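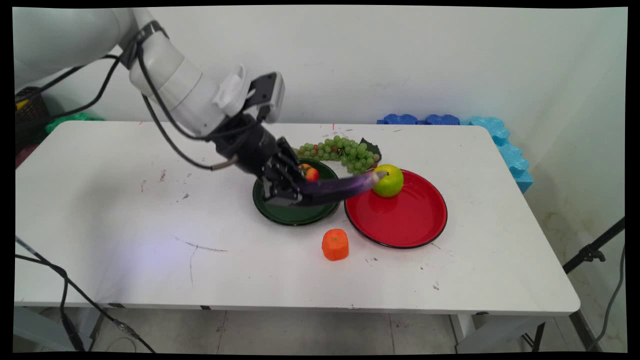 Eggplant in the hand, fixed view, table two.

Jul 27, 2023

Spent the day on the release condition. The task is the same one as all month: take a named item, put it on the named plate, let go, retract. Planner is Kozan, branch with the new footprint code. Hand control still goes through the Dudow driver, patched, because the stock version drops position targets when they arrive faster than it likes.

The eggplant is the item that breaks things. It is long, it is curved, and the grasp planner likes the thick end because the fingers can wrap it. That leaves most of the length hanging out to one side. The planner stores a grasped object as a box aligned with the palm. For an apple or a peach this is fine. For the eggplant the box has to be either big enough to contain the curve, in which case it overlaps every neighbor and no path is found, or small enough to plan with, in which case the tip is outside it and the planner does not know the tip exists. Up to this morning I was running the small box. With the hand over the green plate and the tip over the rim of the red one, almost touching the apple, the collision checker reports clear. It is clear, for the part it knows about.

Replaced the box with a chain of spheres fitted to the segmented point cloud just before the grasp, then frozen and attached to the palm frame at closure. Number of spheres is a parameter. Started at 14, which follows the curve well enough that the leftover error is smaller than the calibration error, so no point in going higher. Fitting is cheap. What is not cheap is the self-filter, which now has to remove the spheres from the live cloud or the arm sees its own cargo as an obstacle and refuses to move. Lost an hour to that before lunch. The symptom was a start state in collision on every request after closure. The cause was that the filter ran on the old attached body name. Renamed, restarted, gone.

Second problem, and the more interesting one. Freezing the chain at closure assumes the object does not shift in the fingers. It does. The hand closes in sequence, thumb last, and the thumb pushes the thick end a few degrees around the vertical axis as it arrives. At the palm this is nothing. At the tip it is enough to matter. Tried three fixes:

Close all fingers together at half speed. The rotation is smaller but the grasp fails more often on the round fruit, which roll out before the thumb gets there. I don't want a per-item closing profile if I can avoid it.

Refit the chain after closure from the wrist camera. Works when the camera can see the object past the fingers. For the thick-end grasp the knuckles cover a good part of it, and the fit slides along the axis with nothing to hold it. The length comes out short.

Refit orientation only, keeping the lengths and radii from the first fit. This is what I kept. One unknown rotation plus a small translation, solved against whatever points are visible, and rejected if the residual is above the threshold. On rejection it falls back to the frozen chain with every radius inflated. Ugly, but the inflated chain still plans more often than the big box did.

The fixed camera would help with this. It sees the whole eggplant from the side when the wrist camera sees mostly hand. I have avoided fusing the two because the extrinsics between them drift whenever the stand gets bumped, and I don't have an automatic check. Put it on the list again. It has been on the list since May.

Then the release itself. The condition in the task file was: palm center inside the target plate, height below limit, velocity near zero. Palm center is the wrong quantity for anything long. With the hand over the green plate the condition can pass while a good part of the eggplant is above somewhere else. Changed it to use the projected centroid of the sphere chain, plus a requirement that a set fraction of the footprint falls inside the plate outline. The plate outlines come from the segmentation, fitted as ellipses. Green plate fit is poor when the hand is above it, as expected, so the outlines are now taken once, at the home pose, and held until the next home. If somebody moves a plate mid-run the system will be wrong about it. Acceptable for now. Written in the readme so that I am at least wrong on the record.

The footprint fraction is the number I can't justify. Set it high and the long items never release, the arm hovers and hunts in small circles until the timeout. Set it low and it is the old behavior with more code. Left it at a value that lets the eggplant through when it lies across the middle of the plate and stops it when it hangs off one side. A better answer is to choose the yaw before the approach so that the object lies along the free space. The planner has the yaw free already. It simply has no cost on it. Added a cost term: distance of each sphere from the nearest thing that is not the target plate, clipped, summed. First runs show the wrist turning in the right direction. They also show it turning the long way round once, toward the joint limit, because the clip makes the cost flat far from the neighbors and the optimizer picks whichever side it started on. Need a small pull toward the current joint position. Didn't get to it.

Perception notes, short.

Apple and grapes. The mask for the grapes runs into the apple at the leaf end. Leaf gets assigned to either one depending on the frame. Doesn't matter for placing, matters for the neighbor cost, because the apple grows a tail and the planner gives it too much room. Majority vote across frames fixes most of it.

Grapes, depth. The depth on them is bad, holes and a few points well below the tabletop. Clamped everything under the plane to the plane.

Red plate. Overhead light reflects off it and the depth drops out in the bright patch. The ellipse fit doesn't care, it uses the rim. The surface height does, so I take height from the rim minus a constant. The constant is measured with a caliper and sits in the plate's config entry.

Carrot. It stands on end between the plates on the near side, and the classifier calls it correctly. The table plane removal was eating the bottom of it. Lowered the margin. Now the worst scuffs on the table come through as tiny clusters, so raised the minimum cluster size to 42 points. Both changes need to go in together or neither one is any good.

Logging. Pliveck was writing joint states and camera messages with two different clocks, one from the arm controller and one from the host. I had been lining them up by eye in the plots. Turned on the host stamp for everything and kept the controller stamp as a second field. Old logs stay as they are. The replay script now checks for the field and prints a warning when it is missing. Also made replay start paused, which I should have done a long time ago, as the first motion is over before the window has drawn.

Jivari cell config copied over to this machine so both tables load the same limits. There was a difference in the wrist velocity limit, lower here, and no comment in the file to say who wanted it. Kept the lower one.

State at end of day: sphere chain merged to my branch, orientation refit merged, release condition merged behind a flag, yaw cost not merged. Tests pass except the attach/detach one, which still expects a box. That test needs rewriting, the thing it checks is no longer there.

Tomorrow: joint pull term. Rewrite the attach test. Run the eggplant from both ends, thick end first, with the carrot in place as an obstacle, and log the residual from the refit every time. If the rejection rate is low, delete the inflated fallback. Check the cable slack at the elbow before running any of the large yaw moves.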